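5 Aug 2024

Right, I've had the new Flurkwood record on since Friday and I promised a few of you I'd write something once I'd lived with it a bit. Settle in, I've got a pot of tea and no plans (thread, and probably a long one, sorry!)

---

It's called *Paton* and if you only know them from the EP in May, you're in for a bit of a surprise. The EP was all fuzz and shouting, which I loved, but this is slower and roomier, with a lot more piano. Lurdes Correia is singing lower than she used to and it suits her so well.

---

Opening track "Damgaard" is nearly seven minutes long and for the first two of those it's just her and an organ. I put it on while doing the washing up and ended up standing there with the tap running like a daft thing. When the drums do come in they're very soft, brushes I think, and then there's that lovely bass line underneath, wandering off on its own.

---

Track two, "100 Steps to the Water", is the single and you've probably heard it by now. I wasn't mad on it at first. It makes a lot more sense coming after "Damgaard", so do give it another go in its proper place if you skipped it on the radio.

---

The one I keep going back to is "Carrier Bag". It's 31 lines about walking home from a shift (yes, I've got the lyric sheet out) and there's no chorus at all, she just keeps going until she gets to her front door. My mum rang halfway through my third listen and I let it go to voicemail. I did ring her back, Mum, if you're reading.

---

Not everything lands, mind. "Salt Again" is a perfectly nice tune that goes round once too often, and I'd have swapped it for the B-side they were playing live in the spring, the one with the handclaps. Does anyone know if that ever got recorded properly? Please say yes.

---

Bit of kitchen listening this evening, side two and a cheese toastie.

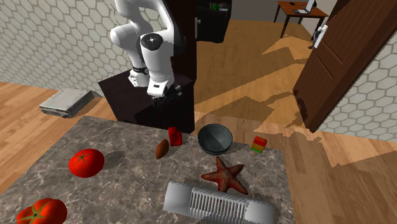 *white arm, dark cabinet, side two*

---

For the vinyl people: Dalico have pressed 544 copies on green and I've got number 200, which pleased me more than it should. Mine's flat and quiet all the way through apart from a little crackle at the start of side two. The sleeve is that thick rough card that picks up every mark, so wash your hands first.

---

And the closer, "Lamp On", oh it's gorgeous. Just voices, four or five of them stacked up, and you can hear somebody breathe in before the last verse. I'd turn it up for that one, and leave a gap before you put anything else on.

---

They're touring in the autumn and I've got a spare for the Leeds date if anybody fancies it. Message me, first come first served, and you'd have to put up with me singing along to "Carrier Bag".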